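Collecting Pick-and-Pack Demonstrations with Handheld Grippers
Robotics Club, Unit 4 worksheet. Maintained by Nanami Maruyama. Last revised 10th April.

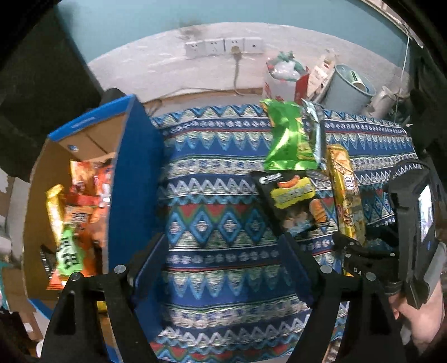 Before you start

Work in pairs. One student operates the grippers and the other runs the log. Swap after each block of 12 episodes.

You will need:
A charged pair of grippers from the Pilteck cabinet
One open cardboard box
Snack packets in mixed sizes and colors
A patterned cloth large enough to cover the work surface
The club laptop with Kirko installed
A printed log sheet

Leave the packets sealed. A torn packet goes in the trash and is replaced from the supply shelf.

Step 1. Prepare the surface

Spread the cloth flat and pull out any folds near the front. A raised fold catches the fingertips on a low approach. The Unit 4 task uses a busy print on purpose. Plain backgrounds were covered in Unit 2, and a policy trained only on those tends to do poorly on anything else.

Stand the box on the left with its opening toward the operator. Push the flaps back so they stay clear of the opening.

Step 2. Set the starting layout

Put the packets to be packed on the cloth, to the right of the box. Vary the angle of each one. Include at least one dark packet and one shiny foil packet in every layout, and let two packets sit close together in half of your episodes.

The box may start empty or partly filled. Write E or P in the "start" column of the log. For a P start, leave enough room at the front for the remaining packets.

Step 3. Calibrate the fingers

Open Kirko and select the Fisdale profile. Close each gripper fully, hold for two seconds, then open it fully. The width trace should be a clean ramp with no steps. If it has steps, check the pivot fasteners for play and repeat. Do not tighten the fasteners yourself. Tag the gripper and take another one.

Step 4. Record an episode

1. Hold both grippers still over the cloth, fingers open.
2. Have your partner start the recording and call "go."
3. Approach the nearest packet from above. Line up the fingers across its narrow side.
4. Close until the packet is held. Stop there. Crushing the contents gives a misleading width reading.
5. Lift clear of the cloth and move to the box opening in one smooth path.
6. Lower the packet onto the pile and release it. Wait for the fingers to open fully before backing out.
7. Repeat until the cloth is clear, then return to the starting pose and call "stop."

Either hand may pick. The other hand may steady a long packet or turn one that is lying badly. Keep your bare fingers off the packets while the recording is running.

An episode should finish in under 66 seconds. Longer ones are kept but marked L.

Step 5. Handle errors

A dropped packet can be picked up again if it lands on the cloth. Carry on and mark the episode R for recovery. We want these, so do not restart to get a cleaner run. If a packet leaves the work surface, stop and mark the episode X.

If tracking is lost, Kirko beeps twice. Stop, return to the starting pose, and begin a new episode with the same layout. Fast wrist turns close to the box wall are the usual cause.

Step 6. Check and upload

Play back the first and last episode of each block. Confirm that both width traces are present and that the packet is in view at the moment of each grasp. Upload to the Murakami folder under your pair number.

Each pair owes 30 usable episodes by the end of the unit. Episodes marked X do not count toward that number. R and L episodes do.

Common problems

Foil packets slide out of the grip: move the grasp point away from the crimped end and toward the filled part.

Packet snags on the box rim: raise the path before crossing the edge. Many students start lowering too early.

Width trace is flat: the gripper was connected after the profile was loaded. Reload the profile.

Return the grippers to the cabinet with the fingers open and plug them in.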